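Shop notes: little tricks from the pool table build
March 5, 2025

If you've been following along you know the tabletop pool robot has eaten my winter. I started it in December at the Plumard shared shop, figuring two weekends, ha. I keep getting messages asking how the bench is laid out and what I'd do the same way again, so I'm dumping my tips in one place, in no order at all.

Put a board down first. I had the little table right on the slotted aluminum to begin with and it crept every time the arm bumped it. One long board with a clamp at the far side gives you a surface you can mark, sand and ruin without anybody getting mad. Clamp it before you measure anything! I measured first and had to redo the lot.
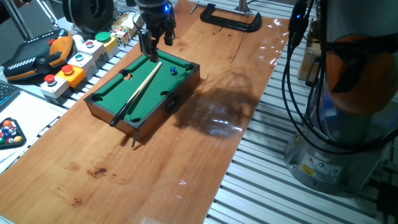 Board down, clamp on at the back, cue on the felt.

Glossy boards look great and they're a pain with cameras. If your ball finder keeps seeing balls that aren't there, check for glare before you touch the code. I lost a whole evening to that one. A quick rub with 600 grit kills the shine on a scrap piece, and I've been meaning to do it to the real board for ages (I like the color too much, okay?). Moving a lamp helps nearly as much and costs nothing.

Zip-tie the cables with the arm stretched out as far as it'll ever go, then bend it and see what droops. Loose loops near the base are fine. Loose loops near the wrist will find a corner pocket and hang on for dear life. I buy the long ties from Mimlow, 70 to a bag, and snip the tails flush so they don't scratch my hands.

Keep the stop button where your hand already goes. Mine moved twice before I quit reaching past the keyboard for it.

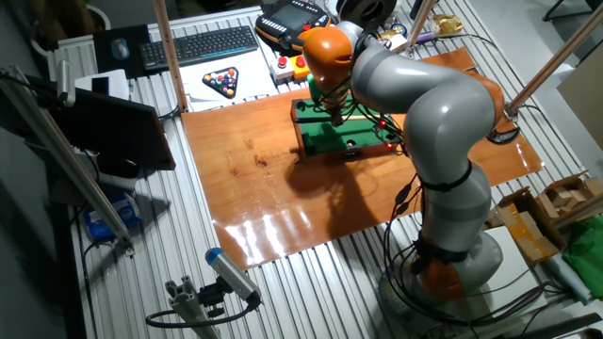 Zeterlow wrote in to say that velcro straps beat zip ties for this, at least until the layout settles down. "You'll be cutting those ties off every time you move a sensor. Strap it now, tie it when you're done." Fair enough, and I've got a roll of the stuff somewhere, so I'll try it on the next arm.

Now, the cue. It's so light that a hard grip just rolls it sideways in the fingers. Close slowly, on the lowest force setting that still holds, and wrap a turn of cloth tape where the fingers land. Then mark the tape with a pencil line so you pick it up at the same spot each time. My first good angle was 27 degrees off the long rail, and I wrote it on masking tape and stuck it on the bench, where it got covered up by coffee cups within a day. Write it in a notebook.

Leave yourself room for the second arm to swing, too. Run every new move at slow speed with the balls off the table, then again with one ball, and only then get fancy.

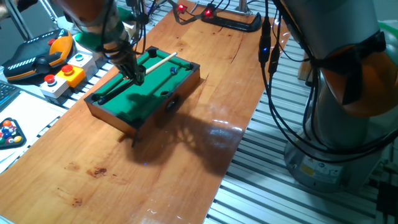

Do you need to level a table this small?
Level it before anything else, with a short spirit level on the felt both ways and bits of card under the legs until the bubble sits still.

Brush the felt, by the way. A soft paintbrush, always in the same direction. Sawdust from a shared shop gets into everything and a tiny ball will steer around one crumb of it. I do mine before each session and throw an old pillowcase over the table when I go home.

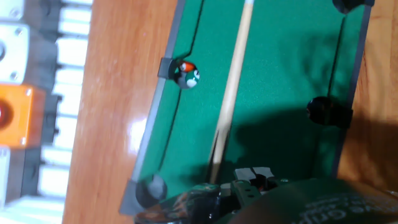

The other thing I do before each session is check the home position. I have a pencil cross on the board and I bring the fingertips down over it. If they've drifted I stop and find out why, and it's usually a screw at the wrist that wants a quarter turn. I give it 45 minutes of shots and then check again.

Aryee sells a thread lock that comes in a stick, like lip balm, and I've switched to that for the small wrist screws. No drips on the felt! Get the kind you can undo with a hand tool. Next up is the ball return, which I've been putting off, and I need to find my small chisels first.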